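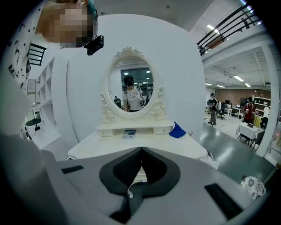
Speaker notes - Buying and fixing up secondhand furniture
Last updated: October

Opening (keep it short)
Thank Renato Javier for the invite. Mention handouts are by the door. Talk runs until the break, questions after.

Start with the dresser from Galang Street. Paid 186 for it at the Gosstead sale, got it home, and found it wouldn't go up the stairs. Point: measure the piece, then measure the door, the landing and the turn. Write the numbers on a card and keep it in your wallet.

Slide 2 - Looking a piece over
Pull every drawer all the way out. Look at the corners from behind. Dovetails hold up, staples mostly don't. Push on the top from the side and see if it racks. A little movement can be glued. A lot means the joints have to come apart.

Smell the inside. Smoke is very hard to get rid of. Small round holes with fresh powder under them mean woodworm, so walk away.

Pass around the drawer runner here. Ask people to feel the worn edge.
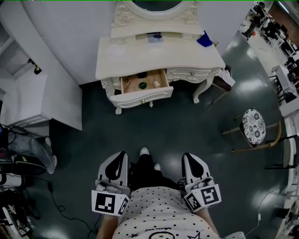
A sticking drawer is the most common complaint and the cheapest to fix. Rub candle wax on the runners first. If that doesn't do it, sand the high spot, a few strokes at a time, and test it. Don't plane a drawer in August. Wood swells in damp weather and you'll have a loose drawer by winter.

Slide 5 - Paint
Wash, scuff, prime, paint. Most peeling I see comes from skipping the wash. Furniture polish leaves a film and paint won't stick to it. Two thin coats, overnight between them. For carved parts use a small round brush and wipe out the low spots before they dry.

Old paint - test it for lead before any sanding. Say this twice.

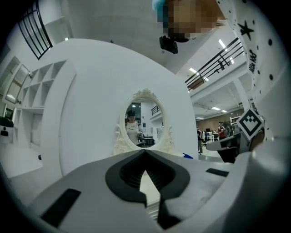
Slide 6 - Hardware and what to pay
Keep the original screws in a jar with a label. Old knobs often have odd thread sizes. Ott Šimkus sells matched sets out of the Wuvosgate market, stall 13, and will take a single knob by mail to match it.

On price: ask what the seller wants, then wait. Bring cash. If a leg has been replaced, say so politely and make an offer.

If running late, skip the veneer slide and go to questions. Someone always asks about chalk paint. Answer: fine, but wax it, and expect to wax it again.

Contact: Flaltik Workshop, PO Box 1207 | Copyright Flaltik Workshop | Back to top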